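Print | E-mail

Filed under: Support log > Public health data > Dashboards and feeds

Borkham respiratory dashboard: case rates suddenly doubled (mostly solved)

Opened 15/11/2025

OK, so I'm writing this one up while I still remember what I did, because I know I'll hit it again next winter and curse myself for keeping no notes.

I look after the little public page that shows flu and Covid rates for the Borkham health district. It's a hobby that got out of hand, really. The numbers come in as a weekly file, a tool called Plakum pulls the file apart, and the page draws a map and a bar for each area. It's been running happily since April and I'd more or less stopped looking under the hood.

Then this morning I opened the page with my coffee and the Smits area had gone dark red. Twice the rate of anywhere else! My first thought was that there was a real outbreak, and I very nearly posted something about it. Glad I didn't.

What I checked first: the source file. It downloaded fine, opened fine, and the raw count of positive tests for Smits looked pretty ordinary, a bit up on the week before but nothing scary. So the count was OK and the rate was wrong, which pointed me at the population figure it gets divided by.

Next I cleared the Plakum cache and reran the import. No change. Restarted the whole thing (twice, out of spite). No change. I also tried it in a different browser, which I knew was pointless, but you do these things.
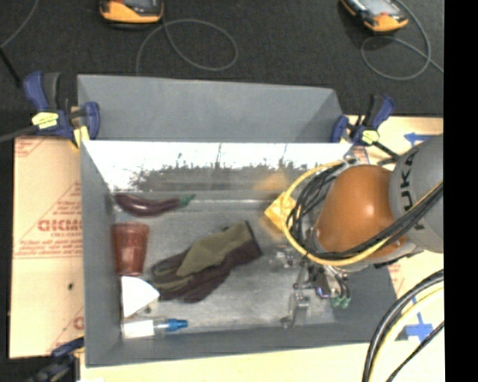
Eggplant and reddish-brown plastic cup in a gray bin.

After lunch I finally opened the lookup table, the one that says how many people live in each area, and found Smits in there with two rows. One said 3000 and the other said 2000. The older row was a leftover from before the area lines were redrawn, and Plakum was reading the old one, the 2000. That alone pushes the rate up by half. Nice catch, I thought, and deleted it.

Reran the import and the rate dropped, but it was still too high. Argh!

So, round two. The page is meant to show a 7-day rate. I went through the settings line by line and the window for Smits had been set to 20 days, with everything else still on 7. I must have done that myself when I was playing with a smoother trend line and then forgot to put it back. Changed it to 7, saved, reran, and Smits is now the same dull yellow as its neighbors. Lovely.

Still open: I don't know why Plakum takes the first matching row without so much as a warning. I've sent a note to the Cumix help desk (they maintain it) asking for a duplicate check on import, and I've attached both versions of the table. No answer yet, but it's the weekend.

If you saw the dark red map this morning and worried, sorry! The fixed version is up, and the archived copy for this week has been replaced too. I'm leaving the ticket open until the next weekly file has gone through cleanly.

Status: fixed, watching

Related items
- Plakum import stops at blank area names
- Map colors don't match the key on phones
- Where the weekly file comes from and when it lands
- Hospital admissions chart missing its last bar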